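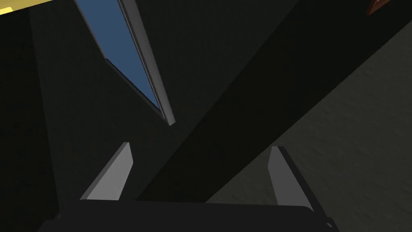 Progress report, education and outreach grant
Prepared for: Clenach Fund
From: Mariann Medve, Gál Wetland Center
Friday, December 12, 2025

Mariann here, writing this between the school buses and the vet visit, so excuse the shape of it. Numbers first, then what went wrong, then what we need from you.

Schools program. Target for the year was 3,000 students. We reached 925 by the summer break and were worried. Fall was much better and we passed the target in the last week of November. Most came from the town schools. Still very few from the upper valley, same as last year. Bus cost is the reason every teacher gives. Adelmo has talked to the bus company twice, no discount, but they will let two schools share a bus if both sign up on the same form. Trying that in February.

What the kids do on a visit has changed since the proposal. We had planned a talk, then the hide, then a quiz. The talk was too long. Cut to ten minutes. Now they go to the hide first, while they are still awake, and the otter keeper meets them at the holding pens after. Quiz dropped. Instead each class writes one question on a card and Tamás Antal answers them all by mail. He is behind on these. I have asked him to clear the pile before the holidays.

Best question so far: do otters know the turtles' names. Tamás wrote back a full page.

Turtles. Pond turtle head-start is on track. Hatchlings from the spring nests are eating well and gaining weight. Jolán Vincze weighs them every Monday and the sheets are up to date, which is more than I can say for mine. Six will be held back a year, too small to go out. The rest go to the Druromia ponds when the water is warm enough, Jolán decides the day. School groups can watch the weighing through the window but no handling. We had one class where the teacher picked up a turtle for a photo. Signs are now bigger.

Otters. Two rescued young ones came in September, both from the same road. One is ready for the outdoor pen. The other had an infected foot and is on a second round of medicine. Vet is coming this afternoon, I will send a line if anything changes. We are not giving them names in public, this was agreed with you in the proposal, and we've stuck to it though the local paper tried.

Illegal pet trade module. This was the new part of the grant so a bit more detail. The module is aimed at ages 12 to 15. It covers how wild turtles and songbirds get taken, how they are sold online, what happens to them, and who to call. Rawiri Lowther wrote the lessons and tried them out with four classes. Reaction was good. Older kids already knew a lot about the online side, more than we did. Two of them showed Rawiri sale posts he had never seen, and he passed those on to the wildlife officer. We rewrote lesson three because of it.

Teachers asked for less text and more to do. So there is now a sorting game with cards (legal to keep, not legal, need a permit). The cards were printed on thin stock and are already curling. Reprint is in the budget below.

Pledge wall: 4,000 leaflets went out with the pledge slip attached. Slips coming back slowly. I don't think the slip works. People read the leaflet and keep it, fine, but they don't mail anything. Would like to drop the slip from the next print and put the hotline number in that space. Please tell me if this is OK with the fund, because the slip was one of the things we promised.

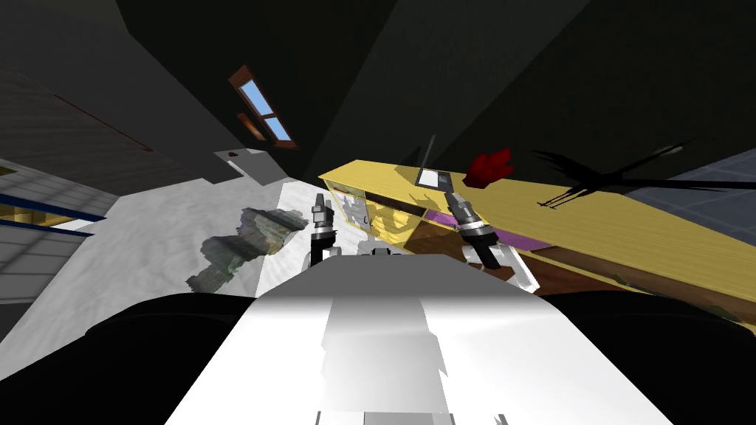 Robot with both grippers raised, yellow cabinet ahead. Computer rendering.

Visitor hide. Roof finished. Ramp finished, wheelchairs can get all the way to the front bench now. The middle viewing slot is still too high for small children, the builder is coming back to lower it, no charge. Path from the parking lot floods at the low end after heavy rain. Not in this grant but I mention it becuase we had to cancel two visits over it. Gravel would fix most of it.

Staff and helpers. Adelmo Marras moved to full time in October. Guide training ran over two weekends, everyone who started finished. We lost one guide to a job at Flivamia and I am sad about it, she was great with the little ones. Post will be advertised after New Year.

Money. Full sheet attached separately. Short version:
- Transport: underspent, upper valley visits didn't happen. Ask to carry over.
- Printing: overspent, leaflets plus first set of cards.
- Feed and vet: overspent, mostly the otter foot.
- Hide: on budget.
- Training: slightly under.

Overall we are inside the total. I'd like to move part of the transport money to feed and vet, and keep the rest for the shared buses in February. Need your yes in writing before I can do it.

Problems, not covered above
Booking form on the website sent nothing for nine days in October. We found out when a teacher called, angry, fair enough. Fixed. Anyone who wrote in that time has been phoned.
Freezer for the fish failed once. Nothing lost, neighbor took it all in. Old freezer, will need replacing at some point.
Weight sheets and visit numbers are kept in two different places, so this report took much longer then it should. Jolán and I will merge them.

Next, up to the end of the grant
Shared bus trial with upper valley schools.
Reprint of cards, thick stock.
Rawiri to run a teacher evening on the trade module, date to be set with the schools.
Turtle release at Druromia, small group, one class invited, no press on the day.
Tamás to finish the question cards.
Final report from me, with the teacher survey in it.

Need from you: answer on the pledge slip, answer on moving the transport money, and whether anyone from Clenach wants to come to the release. If yes tell me early, the track is narrow and we can only take one extra car.

Mariann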